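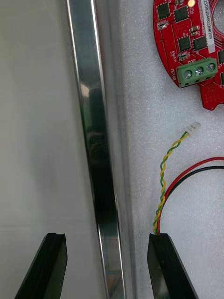 Figure 4. Driver board on the foam liner, label side up, with the wire ends beside it.

4.2 Laying out the bench

The Derasar bench kit is used for bringing a round driver board and its harness together before assembly into the Ruawai housing. Work through this section in order. Do not begin 4.3 until every part has been laid out and checked.

Tools and supplies

Foam liner, cut to fit the center tray
Ground strap and cord
Cemon lint-free wipes
Pull gauge, 20 N scale

CAUTION: The driver board is sensitive to static. Wear the ground strap whenever a board is out of its bag. Hold the board by its rim.

1. Wipe down the table and all trays with a dry wipe. Do not use solvent on the yellow trays.

2. Set the stainless-steel tray in the center of the table. Place two yellow trays on the left and two on the right, with the long way of the layout facing the operator.

3. Lay the foam liner in the steel tray. Press it down from the middle outward. A corner that lifts slightly is acceptable -- a liner that slides is not, and must be replaced.

4. Put the small cylindrical parts with leads in the upper-left tray. Keep their cables from crossing. Leave each cable in its natural loop and do not fold it to save space.

5. Put the waiting board in the lower-left tray. Keep one board only in this tray.
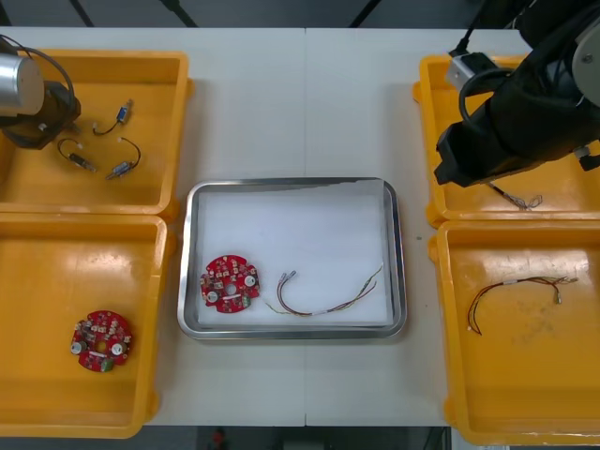
6. Move the board to be worked on to the left side of the steel tray. It must lie flat on the liner with the white label facing up. Copy the label number to the job card before going further.

7. Lay the harness to the right of the board, connector pins toward the middle of the tray. The loose wire ends point to the right.

NOTE: Harnesses supplied by Grandosell may have a different color order. Go by the wiring table in Appendix B, not by color alone.

8. Check the wire ends under the bench lamp. Reject the harness if any conductor is nicked. Stray strands may be twisted back in by hand, up to 5 strands per end.

9. If the harness has to be turned, rotate it 180 degrees as one piece. Hold the bundle at its midpoint. Pulling on a single wire puts load on the pin crimp.

CAUTION: Metal debris on the liner can short the board. Replace the liner after 300 boards, or sooner if the surface is torn or strands have worked into it.

10. Sign the layout line on the job card. If the bench is to be left for more than 20 minutes, return both boards to their bags and cover the trays.

For part numbers and spare liners, see Appendix A. Continue with 4.3, Checking the connector pins.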